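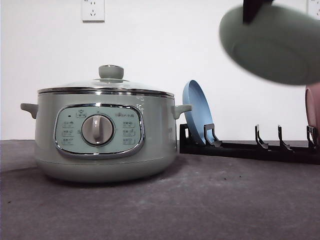 # cladavel-rack

Teleoperated plate handling recorded by the Skeston student robotics club for the October challenge round. Maintained by Leanne Treloar and Dennis Fothergill. Card last edited Jun 2, 2025.

## Task

The operator moves plates between the countertop and a black dish rack. A cooking pot stays on the counter as an obstacle and must not be pushed. Some episodes include a bread roll on one of the plates.

## Contents

- 80 episodes, split by operator
- one fixed view and one wrist view per episode
- joint positions, gripper opening, and a text instruction
- `notes.csv` with operator remarks, mostly from Liam Clegg

Episodes are stored one per folder. Frame times in the two views share a clock, but the first frames do not always line up. Use `sync.json` before pairing them.

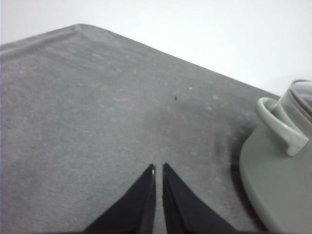

**Can the wrist view be used without the fixed view?**

It can, but expect weaker results on placement. The wrist view loses the rack during part of the approach, and a policy with no memory has little to go on there.

## Splits

| split | episodes |
|---|---|
| train | 51 |
| val | 5 |
| test | 24 |

Test episodes were chosen by Yvonne Blackburn, who did not operate the arm. Do not tune on them if you plan to submit a score to the club board.

## Labels

`success` is set by hand after each episode. A plate counts as placed when it stands in a slot with the gripper clear of it. Leaning on a divider is allowed. Touching the pot is logged in `contact` and does not change `success`.

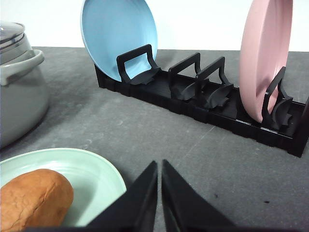
**Does a plate have to go in a particular slot?**

Any free slot counts unless the instruction names one. When it does, the target is in `slot_id`, numbered from the end nearest the pot.

## Known problems

- Gripper opening reads slightly high after a restart. Raw values are kept.
- Fast transfers blur the plate in the fixed view.
- Older instructions say "dish" where newer ones say "plate".

## Loading

```
python load.py --root data/ --split train
```

Add `--wrist-only` to skip the fixed view. Send label corrections to Dennis with the episode folder name and the frame number.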